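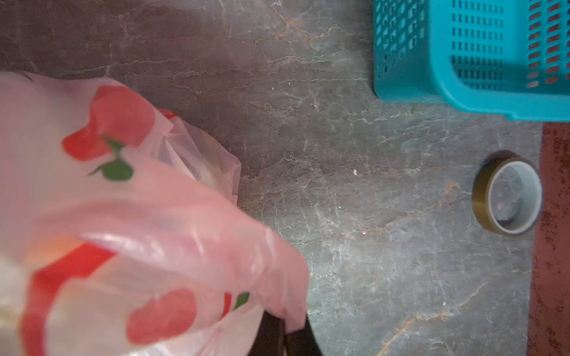
About Stoma

Stoma is a sports club for people who were picked last and came anyway. We run youth soccer, adult handball and a Sunday running group in Trunorville, on two fields and in one gym whose clock has been four minutes fast since we moved in. We have learned to enjoy the early finishes.

The name means "mouth," as several doctors have pointed out to us. It was the title of the fanzine our founding members put out before they had a team, a field or any business giving advice to professional goalkeepers. When the fanzine folded they still had a bank account in its name, and opening a new one involved a form.

Who plays here

We have 393 registered members. The youngest are in the under-sevens, where positions are treated as a rumor. The oldest play walking soccer on Thursday mornings and foul each other more than any other group in the club. Between those two there are 19 teams, and most of them have won something, if you count the raffle.

Kids under 16 get equal playing time through the end of the regular season. This is written into our rules, and parents who would like it written differently are welcome to read it again. From 16 up, coaches pick the team and hear about it afterward in the parking lot.

Money

A youth season costs $200, which covers field time, league fees, referees and a jersey. Shoes and shin guards are up to you, although the swap shelf by the gym door usually has something in the right size and the wrong color. Families who can't manage the fee can ask for a reduced one at the front desk. We don't want to see your tax return, and we don't announce it.

Our shirt sponsor is Dromura, who fix roofs. They have never asked for a bigger logo, and for that we would follow them anywhere.

The Szűcs Cup

Every January we host an indoor tournament, the Szűcs Cup, named for the bakery that used to stand where the gym is now. Teams come from all over the county, and over the weekend the concession stand gets through 4,000 dumplings. The trophy is a bread tin on a wooden base. Our own first team has lost the final often enough that the engraver gives us a sympathetic look — and no discount.

Joining

New players can try two practices free before signing up. Bring water and sneakers with clean soles for the gym, or cleats for the fields. Practice times are on the schedule page, and they are correct unless it rains. Adult handball has room at every level, goalkeepers especially. It always has room for goalkeepers.

Page last updated July 27, 2026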